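Kornham library extends loan period from March

From March, readers of the Kornham town library can keep their books for 7 weeks. Until now the limit was 4 weeks, and many families found it too short in the winter months.

The library asked its members for their opinion last autumn and received 1,076 answers. Only 294 of them wished to keep the old rule. Films and magazines stay at 2 weeks – for these the waiting lists are still long.

The branch in Siltier will follow the same rule later in spring. 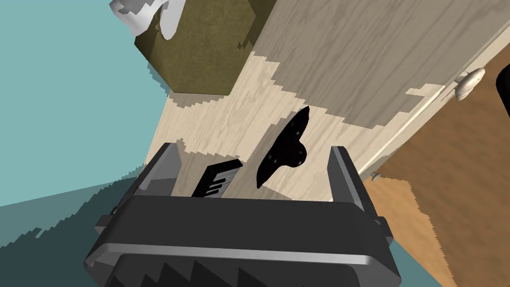

Illustration: Arnora

Books which are reserved by another reader cannot be renewed. The desk is open until 6 p.m.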